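Software Engineer, Manipulation Planning and Perception

Drollora, Dultenau office
Full time, on site three days a week, start in July or later

Drollora writes the software that lets industrial arms pick mixed items out of bins. We sell to small warehouses and returns centers that handle too many kinds of goods to program each one by hand. We do not build arms or grippers. Our customers choose their own hardware and we make it work.

We are looking for one engineer to join the planning and perception team, which is led by Remedios Malabanan. You would be the sixth person on it.

What you would work on

Most of the job is in Plorkness, our motion planner. It takes a set of candidate grasps and a model of the bin and returns a path the arm can follow without touching the walls. It does well in the middle of a bin. It does badly when items end up against a wall or in a corner, where most of the good grasps are ruled out by the wrist and the cables that hang from it. We currently treat the cable bundle as a fixed shape with a wide margin around it. That is safe, and it throws away a lot of grasps that would have been fine. Replacing it with a model that moves with the joints would be your first large task.

The second part is perception. Glossy bowls, bottles lying on their sides and cups tipped at odd angles give our depth cameras trouble, especially when they touch each other and get segmented as one object. You would work with Kristóf Győri on the segmentation model and on the checks that decide when a result is too poor to act on.

You would also take a share of the tooling. Every pick attempt is logged and can be replayed in simulation against a newer build. The replay set has 2,000 attempts in it. A full run takes too long to do on every change, so we test each merge against a subset of 500 and run the rest overnight. The viewer for these runs is called Macaraeg. It is old and slow, and we would be glad to see it rewritten.

What we need from you

Good C++, and enough Python to read and fix training code
Experience with motion planning, collision checking or robot control on a real arm, at work or in a research lab
Comfort with rigid body transforms and camera calibration
The habit of writing tests and short design notes
Working English, spoken and written

Useful to have

Work with KUKA arms or another industrial controller
Experience with real-time Linux
Some knowledge of trajectory optimization
German is a help in the town but is not used in the office

A degree is not required. If you learned this some other way, tell us how.

How the work is set up

The test cell is in the same building as the desks. Everyone on the team books time on it and runs their own code there. New starters get two days of cell safety training before they run anything on the arm. There is no on-call duty. Two or three times a year you may be asked to travel to a customer site for an installation, usually for less than a week.

How to apply

Send a resume and a page or less about a piece of robot software you worked on, including something in it that went wrong. Code samples are welcome but optional. Please do not send a cover letter.

We reply to every application within 10 working days. The first step is a phone call with Remedios. After that comes a take-home problem on collision checking. You have 48 hours to return it and it should take an evening. The last step is a half day in Dultenau with the team, including an hour at the cell. We pay for travel.

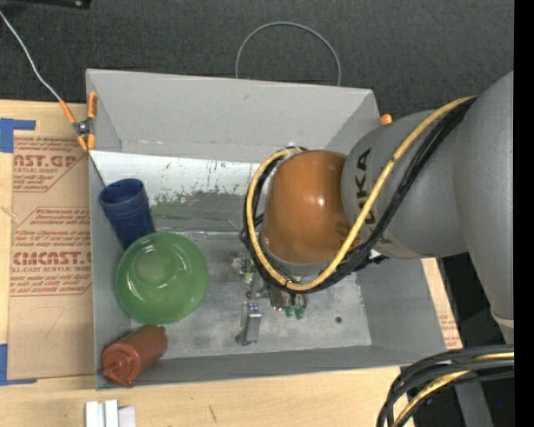

Kristóf: On the take-home, a partial answer is fine. Send what you have, and add a note on what you would try next and which cases you know it fails on. We go through it together on the visit, so keep a copy of your code that you can build and run.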